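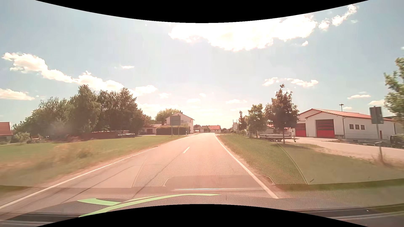
I finally did it, everyone. After years of saying I'd spend a whole week visiting small-town libraries and reading whatever they put in my hands, I packed the car in April and went. No laptop, one bag of clothes, and a cooler full of string cheese (I regret nothing about the cheese).

The rule was simple. At each stop I'd walk up to the desk and ask for the book they wished more people would check out, then sit down and read until closing time. First up was Zirthorpe, where Tamsin Trevaskis thought about it for maybe two seconds before marching me over to a fat paperback on beekeeping. I don't keep bees. I have never wanted to keep bees. I read 786 pages on bees in two days and have been unbearable at dinner ever since, just ask my sister!

Then came Hoani, which has the best reading chairs of the trip, hands down. Big saggy green ones by the radiator. They gave me a mystery set on a ferry and I guessed the killer by chapter 4, but I stayed with it for the cook, who is hilarious and deserves her own series. The book sale in the back hall was still going, too, so I came out with a bag of old cookbooks for 40 cents apiece. One has somebody's pie crust notes all over the inside cover, and I've made that crust twice now. More butter than you'd think.

Nava was my last stop and the smallest, just one room and a porch. I got a collection of letters between two sisters and cried on the porch like a big baby.

A few of you have asked for the full list of titles, so I'm typing it up for next month's newsletter. Edgars Grigaitė has already claimed my copy of the ferry book, sorry, but the bee book is up for grabs if anyone wants to borrow it. And if your own library has an overlooked favorite on the shelf, hit reply and tell me which one. I'm planning the fall trip and so far all I've got is a map and more cheese.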